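Sorting the small stuff

6/7/25

The desk drawer stopped closing in February. I ignored it for a few months by pushing it in with my knee, and this week the front panel came off in my hand, so the drawer finally got emptied.

It was the usual mix. Tape, rubber bands, picture hooks, two dead watches, keys I can't match to anything, spare feet for a chair I gave away when I moved out of the apartment on Trillden Street. I put everything on the table and started making piles.

My first mistake was buying containers before I knew what I had. I went to Gudatico, the discount place next to the tire shop, and came home with a set of clear tubs with snap lids. They were 11 dollars for the set and they looked good stacked up in the store. At home they were too tall for the drawer with the lids on, and with the lids off they were only a bunch of little bowls. They're in the bathroom now holding cotton swabs and hair ties, and they do fine there.

What ended up working was a type of box I already owned. It's open on top, made of tinted plastic, and it has dividers inside. I had forgotten about it because it was on a closet shelf with old phone chargers in it. The chargers went in a bag for recycling and the box went to work.
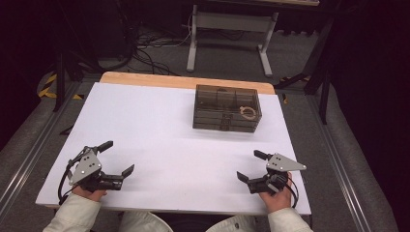
I like having no lid. With a lid I have to take the box out, open it, find a spot to put the lid, and then do all of that backward. I know myself well enough to say I won't. Things would end up sitting on top of the lid, and I'd be back where I started by fall.

The tint is a small plus. I can see enough through the side to know what's in there, but the contents don't look as messy as they do in clear plastic. Tape is the best example. A roll of tape in a clear tub always looks like clutter to me. In smoky plastic it looks put away.

Dividers are harder. I used to think more sections meant better sorting, and I once had a tackle box for sewing supplies with so many slots that I needed a list to find a button. For the desk I decided each section should hold one kind of thing and that I should be able to say what it is in a word or two. Tape. Clips. Hooks. If I have to say "and other things," the section is wrong and I move something out.

Then there's the question of what to keep. I wrote down what I threw away, mostly to stop myself from buying it again:

Dried-out pens
Both watches
50 plastic bread tags (I was saving them to label cords and labeled 5 cords)
A bag of screws from a Tkachuk bookcase that has been standing without them for years
Three glue sticks, all hard
The chair feet

The keys I kept. I know I shouldn't have, but they're in an envelope with a question mark on it and they don't take up much space.

As for the drawer itself, I glued the front back on and clamped it overnight. The corner joints were never very good. It's a Drudisus desk, bought used, and the bottom of the drawer is thin enough to bow if you load it up. I think that was the real reason it stuck. With less weight in it the drawer slides in with one hand.

The kitchen drawer is next, the one with the batteries and takeout menus. I looked in it this morning and closed it again. I want to measure it before I go anywhere near a store, and I need to find the tape measure first. It wasn't in the desk.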